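Warning labels

From my household encyclopedia, the chatty one. Entry last gone over December 14, 2024.

A warning label is the bit of printing on a product that tells you how it might hurt you and what to do if it does. You'll find one on bleach, glue, paint, weedkiller, batteries, hair dye and an awful lot of things you'd never have thought of as dangerous (my bath oil has one!). I've been reading them for fun for years, which my family think is a bit sad, but I can't walk down a cleaning aisle without turning something round to look at the back.

Where they came from

People were marking poisons long before anyone wrote a law about it. Chemists in the nineteenth century sold the nasty stuff in ribbed or oddly shaped bottles, often cobalt blue or green, so you could feel the difference in the dark when you were fumbling about for your cough mixture. The skull and crossbones turned up on paper labels too, and it has hung on ever since, even though small children are inclined to think it means pirates.

After that, every country went its own way. Britain had orange squares with black symbols for a good long while, and if you've got old tins in the shed you may still have a few. I found one at my mum's with a big black X on it, which meant either harmful or irritant depending on the letters beside it. I'd grown up thinking it meant "don't".
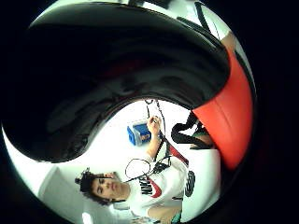
The orange squares were replaced by the red-edged diamonds we have now, which belong to a system called GHS, short for the Globally Harmonized System. The idea is that a drum of solvent shipped halfway round the world carries the same picture at both ends. There's a flame for things that catch fire, an exclamation mark for the milder irritants, a dead fish and a bare tree for anything bad for the environment, and a rather alarming one of a person with a star bursting out of their chest. That last one is for serious long-term health risks, and I think it's the best drawing of the lot.

What's on a label

On a household chemical you'll usually get the product name, the pictures, and one signal word. The word is either "Danger" or "Warning", and Danger is the stronger of the two. I had those the wrong way round until I was well into my thirties.

Then come the hazard statements, which say what the stuff does, and the precautionary statements, which say what you should do. These are standard phrases and they've all got code numbers behind them, so once you've read a few tins you start to recognise old friends. "Keep out of reach of children" is one. "If swallowed, rinse mouth" is another. You should also find the maker's name, address and phone number, and it's worth knowing where that is before you need it.

The small print problem

My friend Maarja Kivi used to lay out labels for a paint firm called Bredico, and she told me the hard part was always room. One tin of their floor varnish, Skonix, had to carry its instructions in 11 languages, and the label ended up as a little fold-out booklet with 16 pages that came unstuck if you so much as breathed on it! She still talks about it. 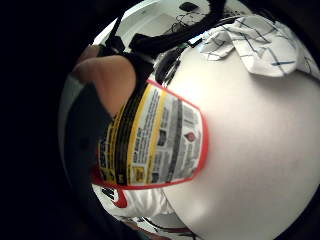 A label with a red-orange border and its small print set in short columns.

Colour helps, and so does a bit of empty space, but the space is always the first thing to go. I carry a cheap magnifying glass in my handbag now and I'm not ashamed of it.

Keeping the label readable

Drips are the usual culprit. Pour with the label facing up, towards your palm, and the dribble runs down the other side. Don't decant anything into a drinks bottle, ever, and if a label has gone past reading, take the container to the tip and tell them you don't know what's in it. Ours takes mystery tins on the first Saturday in March and otherwise by appointment.

See also: child-resistant caps; poison bottles; paint tins, disposal of.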